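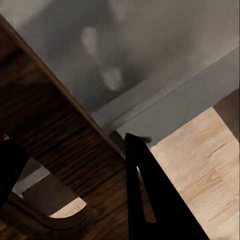

# A Stop That Comes Too Late: Contact Faults and the Duty to Report Them

In November, a mobile arm under evaluation at the Rurnholm test hall closed its gripper on the edge of a fixed counter and continued to press. The arm had been sent to move a chair. The same task had been completed in simulation 259 times, and the release note described the software as ready for supervised use. It pressed for seven seconds before an operator, Marcus Brannigan, reached the stop control. There was no injury. The counter was damaged, one finger of the gripper was bent, and the hall was closed until the next morning.

It is the view of this author that the fault in the software was the smaller of the two failures in this case. The larger one lay in how warnings were handled before the arm was ever powered on.

## What the simulation had already shown

The simulated room used for rehearsal contains dark furniture, a pale wood surface and a gray ledge. In the image at the head of this essay, the tip of one black finger is at the ledge, with a dark board to the left. Views of this kind were available to the review group for weeks. Irena Kwiatkowski, who maintained the simulation, noted in writing that the gripper could come to rest against fixed surfaces in narrow places, and that the scoring system gave no penalty for it. A run was marked a success if the furniture reached its destination. What the fingers touched on the way was left out of the score.

Her note was logged as a matter of appearance and given the lowest priority. The review group at Nornville did not discuss it. The members were under pressure to approve a release, and the score they had been given was excellent.

A simulated ledge does not dent. A finger that meets it may slide, stop or pass a little way into it, depending on settings that few reviewers have read. Such contact is easily taken for a flaw in the drawing. It ought to be treated as a report of where the arm intends to go, and the burden should fall on those who wish to dismiss it.

## The matter of the threshold

The arm was fitted with a force limit that should have halted it. The limit had been set at 50 newtons during earlier trials and then raised, after repeated nuisance stops, to a value chosen by the crew on duty. Two people knew of the change. Neither was present in November, and the change was absent from the release note.

Merike Pärn has argued in our internal bulletin that local crews must be free to adjust such limits, and that a robot which halts at every brush with a tablecloth will soon be run with its protections disabled. Her concern is a fair one, and anyone who has worked a full shift beside an oversensitive machine will share it. Still, the freedom to adjust a limit carries the duty to record it. An unrecorded limit cannot be reviewed, and the operator standing nearest to the arm is the person most exposed to that omission.

## What should change

Unplanned contact in simulation should be counted and published beside the success rate. A release with a high rate of completion and a high rate of contact should be refused until the contact has been explained. Senyo Kwofie has proposed that the Stullton hall adopt this rule first, and the proposal deserves support.

Any change to a force limit should expire at the end of the shift unless a second person signs for it. Laimutė Strazds objects that this will slow the work -- and it will, particularly at night, when only one engineer is on site. That staffing arrangement should itself be reconsidered.

Finally, the supplier, Petrauskas, should be given the full record of the November fault, including Ms. Kwiatkowski's note and the date on which it was set aside. The summary now in circulation speaks of "an unexpected environmental contact." The contact had been described in writing before the release was approved, and the summary should be withdrawn and corrected.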